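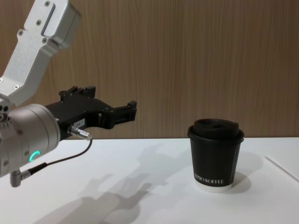 Collections > Everyday Life > Food and Drink > Galleries

Cups for Carrying: Disposable Drinkware in the Drarkham Collection

Drarkham Museum of Domestic Life holds 397 items relating to the sale and drinking of hot beverages away from the home. The greater part was received in the form of two gifts, the Lungu gift and the Suvier gift, and the remainder has been acquired by purchase or by transfer from other departments. This gallery forms part of the Museum's programme of placing its holdings of paper and plastic goods before the public. It was last revised on Jun 23, 2009.

Disposable cups were for many years regarded as outside the scope of the collection. The policy was changed on the recommendation of Krystyna Mazurek, Keeper of Everyday Life, and the Museum now acquires examples in present use as well as older pieces. Complete cups, with the lid supplied at the point of sale, are preferred to cups alone.

Cup with lid

Takeaway coffee cup, black, tapering towards the base, with a narrow white band at the foot. White capital lettering on the lower front reads "RPRO KOFFEE", the first letter being partly hidden by the curve of the cup. A seam runs down the side.

The lid is of black plastic, with a raised rim and a domed top. The opening for drinking is moulded into the upper surface.

Notes on the group

Lids. Lids are catalogued with the cup to which they belong and share its number, followed by a letter. Those which arrived separately are kept in their own series. Readers wishing to compare flat and domed patterns should ask for the Lungu boxes, where the two are stored together.

Lettering. The catalogue records wording exactly as it can be read on the object. Where a letter is worn, torn or turned away at the curve, the visible part is transcribed and no attempt is made to complete the name. Searches by trader's name may therefore fail to find every relevant entry, and readers are advised to search by colour and form also.

Bases. The foot of a paper cup is usually the first part to soften or stain. Its condition is noted separately in the catalogue, together with any band, printed mark or maker's number found there.

Sleeves and carriers. Corrugated sleeves and moulded pulp carriers are held at the Jarkwood store. They are not included in this gallery. A list of 136 entries is available on request from the Study Room.

Handling and storage

Cups are stored upright and singly. Nesting is not permitted, even where the items were received in that state, and lids are removed for storage and wrapped in unbuffered tissue. The store is kept at a constant humidity. Items with traces of drink are held apart from the main sequence until they have been examined by Anca Onu, Conservator of Paper and Card.

Visitors to the Study Room may consult items by appointment. Requests should be made in writing and should give the catalogue number where this is known. Food and drink may not be brought into the room.

Offers of material

The Museum is glad to hear from members of the public who hold older takeaway cups, particularly those from railway buffets, works canteens and sports grounds. Offers should be made by letter in the first instance. Objects should not be sent by post without prior agreement. The Department is unable to accept duplicates of items already held, and it does not provide valuations.

Reproduction

Images from this gallery may be reproduced for private study and teaching. Commercial use, including any print run above 3000 copies, requires a licence from the Picture Office.

Filed under: Food and Drink; Paper and Card; Contemporary Collecting

Recent galleries
Biscuit Tins from the Suvier Gift
Enamel Kitchenware
50 Years of the Milk Carton
String, Twine and Parcel Paper
New Acquisitions: May
The Jarkwood Store: Shelving and Boxes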